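Banader Tableware Trial
Progress report to the Morgan Fund, August

Work this period went into the plate layout and the surface it is set out on. The old cloth covering has been given up, as it shifted during sessions and left us remeasuring every placement. We now use brown paper marked off with blue painter's tape. 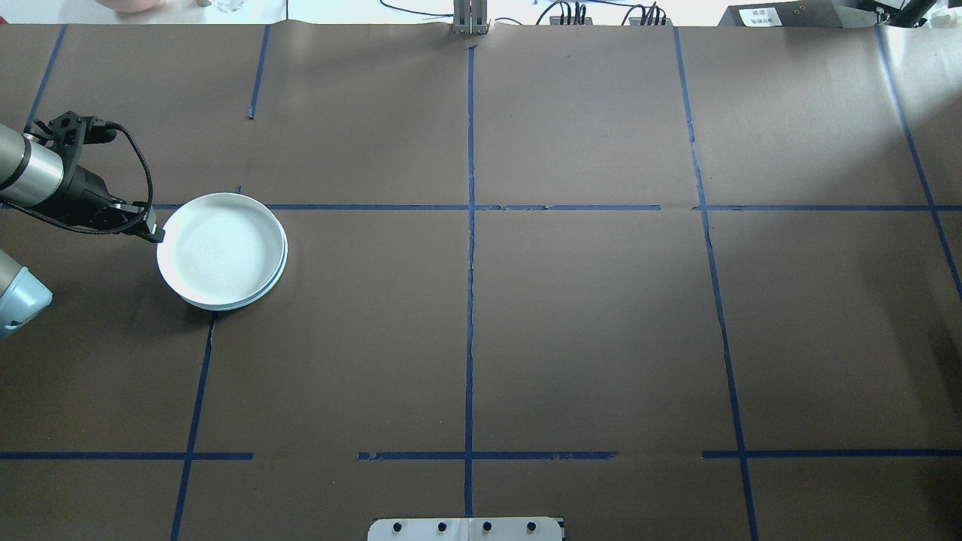
White plate on the taped paper grid.

The tape lines are laid by hand and some run at an angle. We record positions by grid cell, so this has not affected the results. Paper is replaced when it tears, and the tape goes down again the same morning.

We logged 439 placements, of which 162 used a pair of plates. Pairs take longer to set. The gap between the rims is the hardest part to repeat, and 8 of the pair placements were thrown out for that reason. The plates are plain white with a raised rim. Sketell has agreed to supply more of the same size.

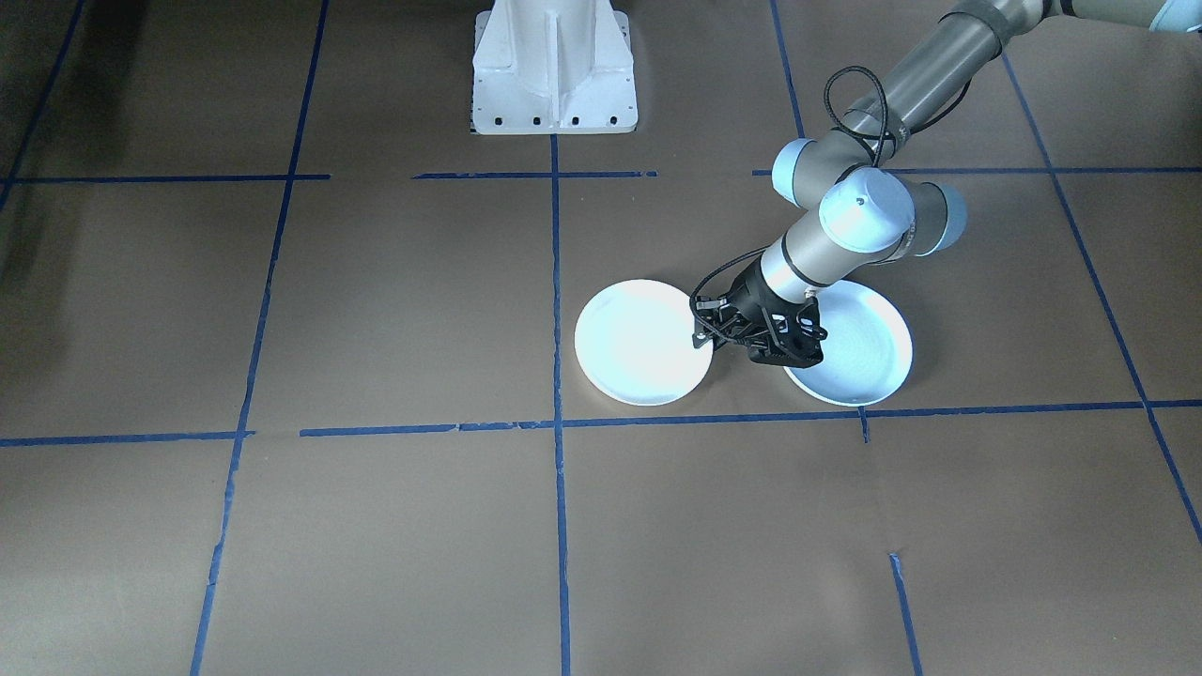
Selim Tekin asked whether the gap should be fixed at one width for the rest of the trial, and said he would accept fewer placements if they could be compared more easily. We agree and will do this from the next batch.

Spending on paper and tape to date is $112. The next report will cover bowls and the move to Vuvbridge.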